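The Dentist Who Wants You to Buy Less

January 26, 2023

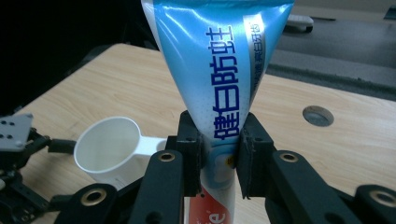
Whiter by when?

The dentist I met in Tridosville last week has been at it for 28 years and asked me to leave her name out. She sells whitening herself, at the front desk, and she doesn't want the phone calls.

I went in expecting a sales pitch. Everybody in this business has one. What I got was a woman eating soup out of a thermos and complaining about the drugstore.

"People come in with a bag," she said. "They've got the paste, the strips, the little light you bite on. They spent 50 dollars and they want me to tell them which one works."

So which one does?

"The paste gets coffee off. It's a mild scrub. It's not going to change the color of the tooth underneath, and a lot of people think it will."

I asked how that squared with the Olero kit by her register. She laughed, but she took a while to answer. The kit uses a peroxide gel, she said, and gel in a tray does lighten teeth. For how long? "Depends what you drink." I noticed the box didn't say that. It said "lasting."

The December problem

Her busiest month for whitening is December, when people have parties and family photos coming up. She also sees the most sore teeth then, from customers who doubled the dose at home.

"They figure if ten minutes is good, an hour is better. Then they can't drink cold water."

She blames the ads, mostly. A company called Plonier has a billboard out on Gallagher Road promising a new smile in 5 days. I asked if she had ever seen one. "I've seen a new bill in five days," she said.

What she'd tell her own kids

Fluoride, a soft brush, two minutes. She doesn't care about the flavor or what language the tube is in, so long as the fluoride is there. I pointed out that dentists have been saying this forever and people still get cavities. "Because they don't do it," she said, a bit sharply.

Fair enough – though I still think the kit should come off the counter. She said she'd think about it. It was there when I left.

14 comments | 31 shares

Recent stories
Is your night guard worth the money?
Tridosville water rates, explained
Why the cheap floss is fine

Contact us | Copyright 2023 | Back to top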